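The Long Way Round to Marumham

Macarena Cuesta had been awake for 20 hours when she rolled her motorcycle into the paddock at Marumham. The van had broken a wheel bearing on the ferry ramp, the garage in the port had no part until the morning, and so she had taken the bike out of the back, put the road plate on it and ridden the rest. Her leathers were in a rucksack. Her tools were still in the van, together with her mechanic, who slept in the front seat and arrived on Saturday just before qualifying.

She finished sixth in the first race on Sunday. In the second one she was third, and it was her first podium in the Zalthorpe Twins Cup.

I had gone there to write about the circuit and not about her. Marumham is one of the small ones, an old airfield with two long straights and a tight part in the middle which the riders call the Kitchen, as you are always bumping into somebody there. It has no grandstand. People bring folding chairs and sit on the bank at the last corner, where in April the wind comes directly from the sea and in summer you can get sunburnt on one side of the face only. The official crowd for the Sunday was 2,457, and I think most of them spoke to me about the new surface.

The new surface is important, so I must explain it. For many years the track had a bump at the entry to the Kitchen, just at the point of braking. Everyone knew it and everyone had a way to deal with it. The local riders braked before it, stood the bike up a little, and then braked again. Last winter the owners took away the bump and laid fresh asphalt for 200 metres. Suddenly the people who had learned the corner during half their life were no faster than the people who had come for the first time.

Cuesta had come for the first time. She had looked at some old onboard films at home in the evenings, but they were not of much help to her, as the films all had the bump in them.

"I was waiting for it every lap on Friday," she told me. "My arms were ready. Then it doesn't come and you are too slow already, you have closed the throttle for nothing. By Saturday I forgot it. I think for the others it was more difficult to forget." 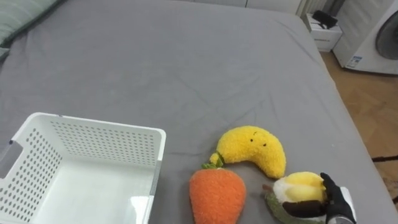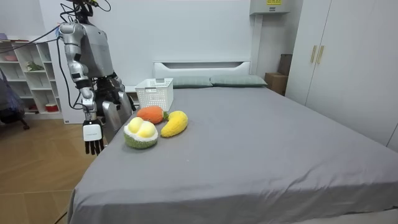

The Twins Cup is a series where money should not decide too much, and it almost manages this. All the bikes are two-cylinder machines of middle size, with standard engines, one make of tyre and a limited list of suspension parts. A team may use two sets of slicks for a weekend. When it rains there is no limit on the wets, and this is the one place where a bigger team has an advantage, because it can send a boy to the tyre truck again and again while the small ones sit and calculate.

Cuesta's team is the smallest type. It is called Liepiņa Racing after its owner, who built her own bikes before a shoulder injury stopped her riding and who now keeps two of them in a former bakery. The second bike is for spares. By the middle of the season it usually has no forks and no seat, and on one occasion they had to put the engine back in it on a Thursday to sell somebody a test ride. The main sponsor is Volley, a small maker of gloves, which pays in gloves and in some fuel.

I asked Liepiņa what she had seen in a rider who was 14th in the championship last year and crashed out of four races. She took some time before she answered. She said that the crashes were all in the first two laps, and a rider who crashes in the first two laps is impatient, and you can work with impatient. A rider who crashes at the end is tired or has no feeling for the tyre, and this is much harder to repair.

So they worked on the beginning of the race. All winter Cuesta practised on a kart track near her home with cold tyres, three laps at a time, then ten minutes of waiting until they had cooled down, then three laps more. She describes it as the most boring months she had on a motorcycle. She also changed how she sits on the grid. Before, she looked at the lights. Now she looks at the marshal's board until it goes away and only then lifts her eyes, so the wait is shorter.

In the second race at Marumham she lost two places at the start and did not try to get them back. For six laps she stayed fifth, behind two local men who were fighting so hard in the Kitchen that they came out of it slower each time. On lap seven one of them ran wide onto the grass. Two laps later she passed the other on the brakes, at the place where the bump used to be. She went into the corner a little too deep, the rear wheel moved, and she kept it. On the bank the people stood up from their chairs.

The gap to the leaders was then already too big. She rode the last part alone, which she does not like, and her lap times became worse by half a second. Liepiņa showed her the pit board with nothing on it except the number of laps.

Afterwards there was a small ceremony on the back of a lorry. The winner got a cheque and a cheese from the farm next door. Third place got a smaller cheese. Cuesta put it in her helmet bag and went to look for somebody who could lend her a trailer, for the van was making the noise again and there was a ferry at 10.

The next round is at Zalthorpe, where the championship has its office and its longest lap. It is a fast circuit, with a top-gear bend behind the paddock, and the Liepiņa bike is not strong in a straight line. They hope to find a little with the gearing. The standings have her seventh, six points behind the man who ran onto the grass, and he has the same engine and much more experience of the track.

She has never been there either. She is watching the films.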